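Sixty days with the Zolatby practice room

Wednesday, March 31, 2021

I promised in February that I would write up the Zolatby subscription once I'd had a proper go at it, and several of you have written in to ask where it had got to, so thank you for your patience and sorry for the wait. The kettle is on and the cat is out, so let's get going.

For anyone new, I run a small evening club in Trevcombe for grown-ups who like robots and can't afford one. We have a cupboard full of wheels and little motors, and for years that was plenty. Then Catinca Grecu, who has been coming along since the beginning, started asking about two-armed machines with proper hands, and once the idea was in our heads it wouldn't go away. The cheapest real one I could find a price for would have meant selling my car (and probably the shed).

Zolatby is a computer program that gives you a simulated one instead. You pay £60 for the season, download it, and you get a robot with two arms, a room to put it in and a set of ready-made sorting and moving jobs to teach it. There's a shop for extra jobs too, but I haven't bought any and I don't feel hard done by.

Setting up

I'll admit I was nervous about this bit. The installer is friendly enough, though it did sit at the same point for so long that I went and hung the washing out. My computer is eight years old and it coped once I'd turned the shadows down. Lucian Moldovan tried it on his much newer one and had it running before he'd finished his sandwich, so do bear that in mind when you read my grumbles.

The handbook is the weak spot. It has clearly been written by someone who knows the program inside out, and the chapter on saving your work sends you to another chapter that sends you straight back again. I wrote to the help address and got a kind, sensible answer from a person at Taddale, the firm behind it, the next morning. Full marks for that.

The jobs themselves

There are six starter jobs and we've spent nearly all our time on the trays. You have a red tray and a blue tray sitting together on a white mat, and a small red cylinder to be picked up and put where it belongs. It sounds like something for a toddler. Well! I had no idea how many ways there are to get hold of a cylinder badly. In my first week I pinched it, I toppled it, I shoved it clean off the mat, and once I managed to get both hands tangled up together over the blue tray like somebody knitting in the dark.

The hands are what I've grown fondest of. They're black, with long fingers and a thumb that can stick right out to the side, and you can pose each one separately, so one can hold on to something while the other waits its turn. Catinca named our robot Ghiță after an uncle, and now none of us can call it anything else.

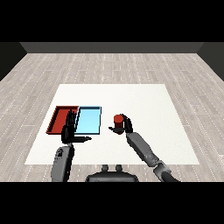 Scoring and practice runs

Every try is saved and scored, and you can play any of them back at half speed, a treat if you like to see precisely where it went wrong. Between us we've now done 1,232 tries at the trays. The score takes in speed and how gently you set things down, and I do think it's a bit hard on slow people. I'd love a setting that left the clock out altogether.

The room is very plain, just a plank floor and grey walls, and Lucian would like some furniture in it. I don't mind it myself – there's less to look at while you're concentrating.

Would I pay for it again? Yes, I would, though I'd wait for the new handbook if you're starting from nothing and haven't a Lucian to ring up. We'll have it going at the club after Easter, and anyone who'd like a turn is welcome to come and knock things over with us. Bring a mug.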